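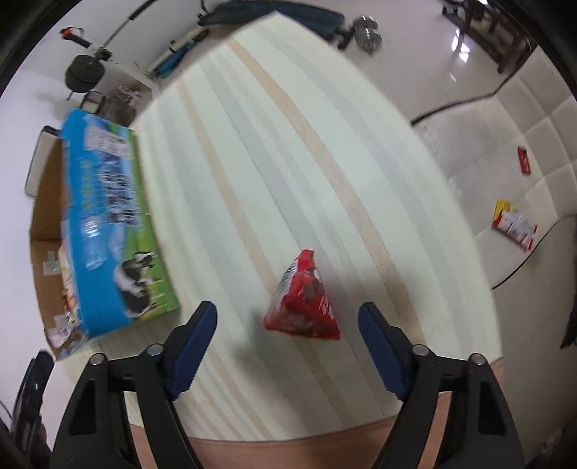 April, dye bench, 7:40 am

Picking up from the madder run. Wool from Flastell, second cone, scoured last night and left in the rinse tub. Smells less sheepy than the first one did. Weighed out dry before scouring: 664 g for the whole batch, split into skeins and tied loosely in figure eights. Joon-young wants them tied in four places not three, says the last ones tangled. Fine. Tied in four.

Alum pot on at 8. Used the Irnmont alum because the other tub is nearly gone and has something brown in the bottom. 10 percent of weight of fiber, so 66 g, dissolved in hot water first and then into the pot. Brought up slow, held just under a simmer for an hour. Forgot to write down the time it got there. Somewhere before 9.

Madder: chopped root, the Amrani lot, soaked overnight in the tall bucket. Water went a nice dark tea color by morning. Strained through the old pillowcase — needs replacing, seam is going — and put the root back in a bag so it can sit in the pot with the wool.

Note on water. We are still on the town supply and it's hard. Last batch went to a good brick red without any chalk added so I left chalk out again. Yu-na thinks we should do one skein in rain water to see what it gives. Barrel is full. Put it on the list.

Temps on the dye pot, thermometer clipped to the side:
9:50 — 95 F
10:20 — 118 F
10:45 — 133 F
11:10 — 149 F, turned down
11:30 — 151 F, holding

Do NOT let it go over 160. First run went over while I was on the phone and we got that muddy brown on two skeins. They are in the drawer marked seconds if anyone wants them for samples.

Lunch. Pot held at 150 or so says Joon-young, he stirred twice.

1:15 pm. Pulled one skein to look. Orange red, more orange than I'd like, but wet wool always fools me. Put it back. Heat off at 1:30, leaving all of it in the pot to cool till tomorow.

Afternoon: started on the shade cards. Yu-na cut the card blanks, I punched. Each card gets a short length from the skein, wrapped, with mordant and date and pot number on the back in pencil. Pen bleeds when damp hands touch it, we lost half the labels on the weld set that way. Pencil only please.

Stock, wool store: 1,135 g of the undyed Flastell left after this batch. Enough for the weld and one small indigo, not enough for the Flekero order if they want the full range. Ask them which shades they can live without before we buy more.

Things to sort:
— new straining cloth
— gas bottle feels light, check
— rain water skein (Yu-na)
— who has the small scale?? the big one jumps around under 20 g
— save the madder bath, there's a second dip in it, maybe a third. Coral or peach. Try the two seconds in it too, cant make them worse

Next morning, 8:05. Skeins out, squeezed, hung in the shade on the back line. Color is down from the orange. Proper red on the ones that sat lowest, next to the bag of root, paler on the top one. So turn them more next time, or use the wider pot. Rinse once they've dried a day. Joon-young prefers to rinse straight off so we're doing half each way — his have the blue ties.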